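Lint and pet hair: some tips for the laundry corner

Wool coats and dark trousers collect everything. I brush mine before I hang them, always from the collar down, and I empty the pockets first. One old tissue can spoil a whole wash.

For cat hair on the sofa, put on a rubber glove, make it a little damp and pull your hand in one direction. The hair comes together in rolls and you pick it up with your fingers. 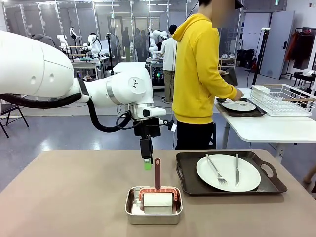 Sticky sheets are good for the last touch, but they finish quickly. Tear off the used sheet before you put the roller away, or it will catch dust in the cupboard.

Clean the dryer filter after every load. In November, when the flannel sheets come out, I wash them separately from towels, inside out, for 18 minutes on the short program. My neighbour Maritza Cusi adds a half cup of vinegar to the rinse. I tried it and the colour stayed fine.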